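Ticket 463: Texturen werden nach dem Update unscharf geladen
Status: gelöst
Gemeldet von: Javiera Henríquez
Bearbeitet von: Mudassar Jadoon

24. Mai 2019, Henríquez:
Seit dem Update von Vinero auf dem Rechner in Fultport kommen die Oberflächen in der Vorschau nur noch in niedriger Auflösung. Betroffen sind Ziegel und Holz, einfarbige Materialien sind in Ordnung. Neustart und Neuanmeldung haben nichts geändert. Der Export dauert außerdem deutlich länger als vorher.

Jadoon:
Bitte den Texturcache unter Einstellungen > Speicher leeren und die Vorschau neu aufbauen. Welche Stufe ist bei der Texturqualität eingetragen?

Henríquez:
Cache geleert, keine Änderung. Eingetragen ist Stufe 2. Vor dem Update stand dort 9, ich habe das nicht umgestellt.

Ziegel und Holz:
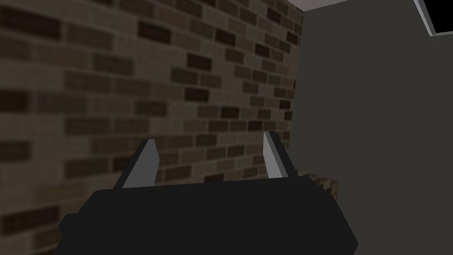
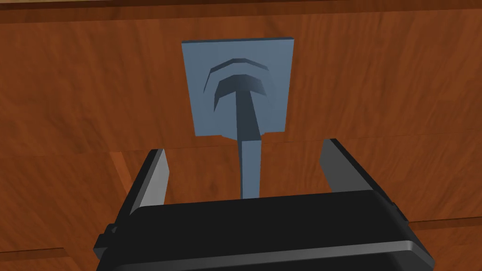

Jadoon:
Danke. Das Update überschreibt die Profildatei, wenn sie auf einem Netzlaufwerk liegt. Bitte so vorgehen:

Vinero beenden.
Die Profildatei lokal ablegen und den Pfad in den Einstellungen anpassen.
Texturqualität wieder auf 9 setzen, speichern, neu starten.

Henríquez:
Die Vorschau ist wieder scharf. Der Export ist weiterhin langsam.

Jadoon:
Für den Export gibt es ein eigenes Ticket bei Faisal Baloch. Das Profil von I-seul Ra liegt auf demselben Laufwerk und wird heute noch umgezogen. Ich schließe hier.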